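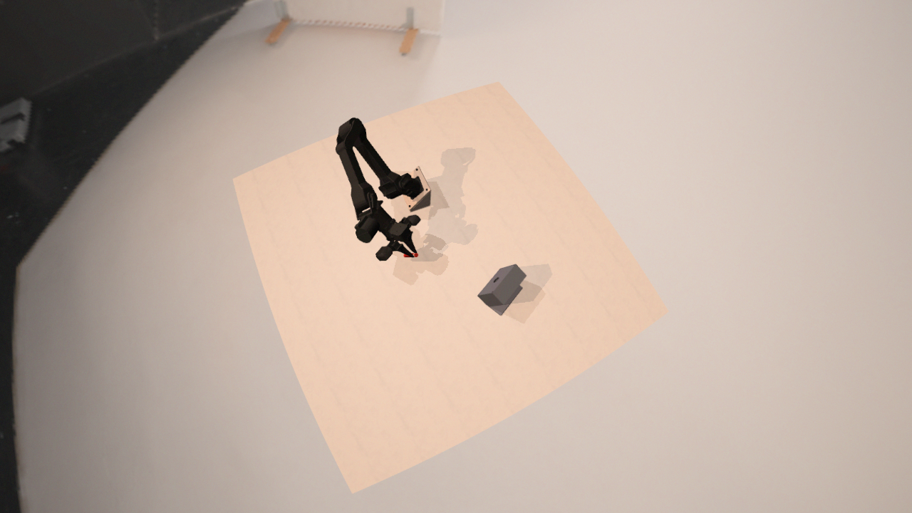

A square top in a pale finish, grain on the diagonal.

24 December 2018

The shop is closed until the new year and the glue is too cold to use, so I am writing up my notes on wood movement in small tables. I have been asked the same question by email several times since the post on breadboard ends, and my replies have been getting longer.

The question is usually some version of: I screwed my top down, it was flat in summer, now it has a crack or a hollow in it, what did I do wrong? The answer is almost always in the word "screwed."

Wood takes up and gives off water vapor until it is in balance with the air. Below the fiber saturation point, every change in moisture content changes its dimensions. Along the grain the change is small enough to ignore in furniture. Across the grain it is large, and it is larger in the direction of the growth rings (tangential) than at right angles to them (radial). In most furniture hardwoods the tangential figure is between one and a half and two times the radial one.

Take the table I built in May. The top is 700 mm square, flat-sawn hard maple. The coefficient I use for tangential movement in hard maple is 0.00353 per percentage point of moisture content. If the house swings from 6 percent in January to 10 percent in August, that is four points:

700 x 0.00353 x 4 = 9.9 mm

Nearly 10 mm across the width, every year, in and out. The same board quartersawn uses 0.00165, which gives 4.6 mm. In the other direction, with the grain, I would have trouble measuring it. So a square top is only square for part of the year. On a solid top 700 mm across you can confirm this with a tape measure, and I recommend doing so once if you have any doubts.

Callum Niven wrote to say that his top has an oil finish on both faces and so should not move. It will move. A film finish slows the exchange of vapor and an oil finish slows it less. Neither one changes where the wood ends up. What a finish does affect is the difference between the two faces. If the top face is sealed and the underside is bare, the underside responds first to a change in humidity and the panel cups. Put the same number of coats on both. I skipped the underside once to save a day and got a hollow of 3 mm that took until the following spring to settle.

On materials. I buy from Hassanpour, the yard outside Asomby, and I paid $218 for the maple in this top. The same quantity in quartersawn stock was $445. Half the movement for double the price is a fair trade on a wide dining table. On a side table I would put the money into something else and deal with the movement in the joinery.

The yard sells its kiln-dried stock as 8 percent. I check it anyway, with a Putetti 3133 pin meter that I have had long enough to replace the pins twice. Two boards in this batch read 8 and one read 11. I stickered all three in the room where the table was going to stand, not in the shop, and left them for three weeks. The 11 came down to 9. I would have liked another week but the weather turned and I wanted the glue-up done.

Check your meter's species correction before you believe it. Most pin meters are calibrated to one softwood and give a reading that has to be adjusted for everything else. The chart for mine was on a card in the lid, which I lost, and I now have a photocopy taped inside the cabinet door.
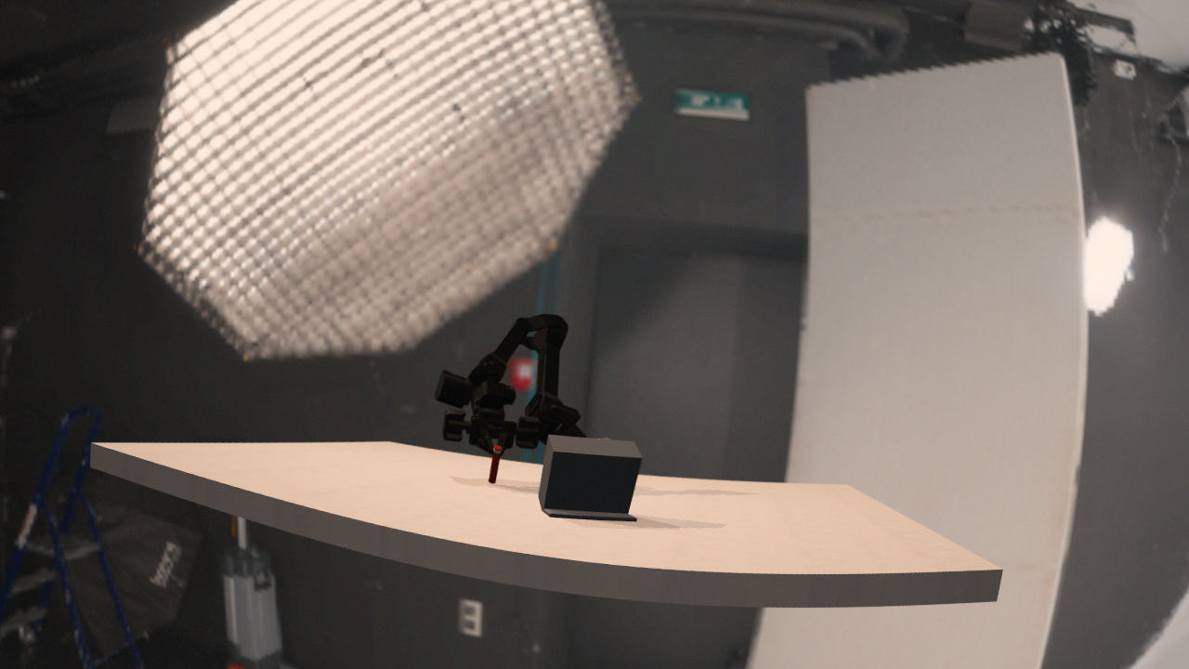

For attaching the top, there are three methods I would use again.

Wooden buttons. A small block with a tongue on one end, screwed to the underside of the top, with the tongue sitting in a groove in the apron. Set the side buttons with a gap between the shoulder and the apron. How much gap depends on the season you are building in: in January the top is at its narrowest, so leave room for it to grow outward, and in August do the reverse. The buttons at the end aprons need no such gap in the direction of the grain but they must be free to slide along their groove.

Figure-eight fasteners. Quick, cheap, and adequate up to a modest width. They pivot on the screw in the apron, so the recess has to be cut a little wider than the fastener or it will bind. On my table each side needs 5 mm of travel, and that is close to the limit of what I would ask of them.

Slotted screw holes. These are fine if the slot runs across the grain and the screw has a washer. I have repaired two tables where the slot ran with the grain — correct hardware, turned 90 degrees, and no use at all.

Whichever one you choose, you can fix the top rigidly at the center of each end apron. The movement then divides evenly on either side of the centerline and the overhang stays matched. This also stops the whole top from creeping toward one side over the years, which I have seen happen with buttons alone.

Carola Böttcher asked about alternating the growth rings when gluing up a panel. The old rule is to flip every other board so that the cups cancel. They do, more or less, and you get a shallow washboard where you would otherwise have had one long curve. With narrow boards the ripple is too small to feel. With wide boards I prefer to keep all the rings the same way, put the best faces up, and let the fasteners hold the single curve flat. Either will work if the stock is dry. I gave up worrying about it and now arrange the boards for color.

For the finish I used Claltine hard wax, two coats on each face, buffed between. It yellows maple slightly. The can says to wait a day between coats, and in an unheated shop I would wait two.

I measured the top again this morning. It is 4 mm narrower across the grain than it was when I fitted it, and the buttons have moved in by half of that on each side. The heating has only been on properly for a few weeks, so I will take another measurement at the end of January and add it to this post.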